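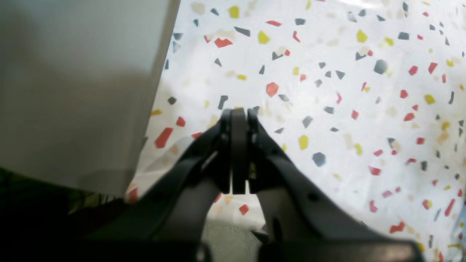

Gripper, jaws closed

Filed under: Home & Garage > Flooring > Epoxy and Coatings

**Peeling after one winter, recoat or grind??**

roel_vl
Dec 25, 2019
Garage floor is letting go again. Two-part Tandari kit, went down last January, now its coming up in sheets where the front tires sit. Rest is fine. Can I scuff the bad spots and roll more on top or am I grinding the whole thing? Merry xmas btw

Redutero
Grind. All of it. Hot tire pickup means it never bonded. Did you etch or grind the first time?

roel_vl
Etched. Stuff that came in the box.

Redutero
Well there you go.

thijs_schouten
Disagree. Etched mine, 12 years, two cars, no peeling. More likely cold slab. January in an unheated garage? What temp was the concrete?

roel_vl
No idea on the slab. Air was ok, had a heater going. Didnt check the floor

thijs_schouten
Slab stays way colder than the air. Thats your problem imo. Patch the tire spots, wait for May.

nalico77
Patches will show. Color never matches, and you'll be looking at two gray squares every time you pull in. Ask my wife how she feels about ours.

Redutero
Patching over a bad bond is money in the trash. The edges lift next. Rent a grinder for a day, vacuum twice, start over.

thijs_schouten
He said the rest is fine. Why tear up a good floor

Redutero
"Fine" until he gets a putty knife under it. Roel, try that. Pick a spot in the middle, score an X, duct tape, yank.

roel_vl
ok did the tape thing. Middle held, by the door it came up about like a sticker. So half and half I guess. Leaning grind but not till spring, parking outside for now

nalico77
Tape the side door spot too, ours went there next

We use cookies to keep you logged in and remember your settings. Accept | Manage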